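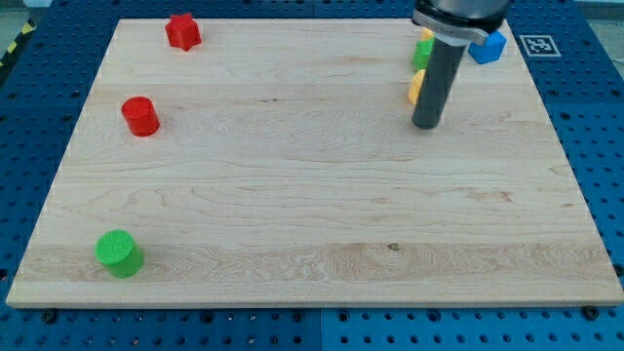
A customer wrote to us last winter that safety rules are mostly paperwork, and that any sensible person standing next to a robot already knows where not to put a hand. We printed that letter and pinned it up by the coffee machine, and it is still there, because it started the best argument we have ever had in this building, and a good part of what we do now grew out of it.

We are Falten, a small company that helps shops, labs and schools write the rules they work by when there is a robot arm in the room. We also teach those rules, and we go back later to see whether people are still following them (they often are, and when they aren't, the rule is usually the thing that needs fixing). We started in one rented room on Devik Street with a secondhand bench and a great deal of opinion. We have more room now, and the opinions have stayed about the same size!

Most of our teaching happens at the bench, with plain shapes on a plain wooden board. Stars, cylinders and hexagons in bright plastic are easy to talk about across a noisy room, and everyone knows right away which one you mean when you say "the red star." People who come to us from bigger plants are sometimes a little surprised by how modest it looks, and then by how long we can spend on a single move from one side of the board to the other.

Our house rules fit on one sheet of paper, and we would like to keep it that way. There are 7 of them, and these are the 4 that visitors ask us about most:

Say it out loud before you start it. Whoever is running the arm calls the move and waits for an answer from everyone at the bench.

Hands stay outside the striped line while the arm has power, even for a block that has fallen over. Stop the arm first, then reach.

Slow the first time, every time. A new program runs at reduced speed from beginning to end, and so does an old program after anybody has changed the tool, the board or the layout.

Write down the near misses. We keep a notebook for them, with no names in it, and we read the new pages together over lunch on the first working day of the month.

That last one took us the longest to get right. In our early days people were shy about the notebook, and for weeks it stayed blank, which worried us far more than a full page would have. Once we stopped asking for names it began to fill up, and several of our rules were rewritten from what we found there. The slow first run used to apply only to new programs, for instance. A changed tool taught us better, and luckily it cost us nothing worse than a scratched board.

Larger projects have come along too. Stultero is our course for supervisors, taught over 3 days in groups small enough that everybody gets a turn at the controls. Sumampouw is our library of checklists, which began as a shoebox of index cards and passed its 1000th entry in December. Schools can use the whole library free of charge, and we are always happy to hear from a teacher who thinks one of the lists is too long. (A few of them are. We're working on it.)

We do read the formal standards, closely and with plenty of coffee, and we will gladly sit down with you and go through the ones that apply to your shop. What we enjoy most, though, is the part after that, when a paragraph of careful language has to become something a new hire can remember at the end of a long shift.

If you'd like to visit, please write to us first so we can set a bench aside for you. Wear closed shoes, tie back long hair, and bring the rule in your own shop that people grumble about most. We will probably want to spend the whole morning on it.

Page last updated January 8, 2020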